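Laundry service in Hebden to take smaller loads

A wash-and-fold service on the Nesteck road in Hebden is to start taking part loads from December, after customers said they could not fill a full bag every week.

Until now the smallest order has been 9 kilos. The new minimum will be 2 kilos, which owner Darren Fothergill said would suit people living alone and anyone with a few school shirts to get through. Orders left at the counter before 2 in the afternoon will be ready the next morning. 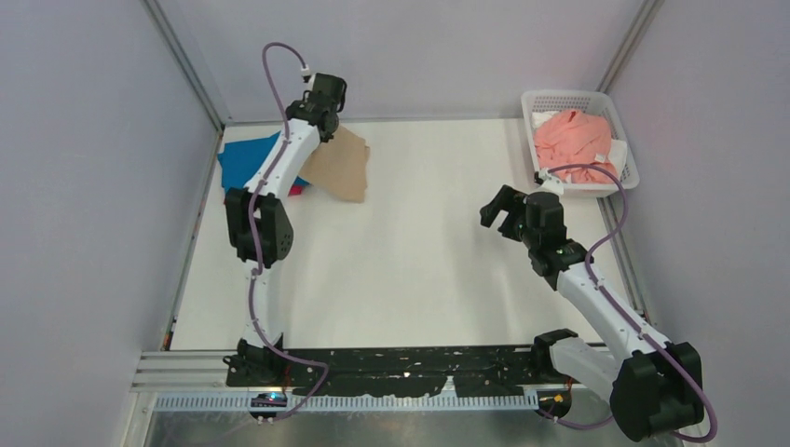 Part loads will be kept apart from start to finish and will not be mixed with anyone else's washing. Customers are asked to bring them in an open basket if they have one, so the staff can see what is there before it is weighed. A white plastic basket with holes in the sides, such as the one with the salmon-pink garment and the white cloth in it, is fine. Tied carrier bags will no longer be accepted. Towels and bedding still have to come in as a full load.

Mr Fothergill said the shop had handled 2000 orders in the past year and that he expected the change to bring in 30 more a month. The Urkville branch will follow in spring if it goes well. Prices for full loads stay the same.

Comments (3)

gumov_lane
Good news, I've been saving up washing for three weeks at a time.

Pat H
Does the next morning bit apply at Urkville too?

terracefolk
Wish they'd do duvets in smaller loads as well. Mine takes days to dry indoors.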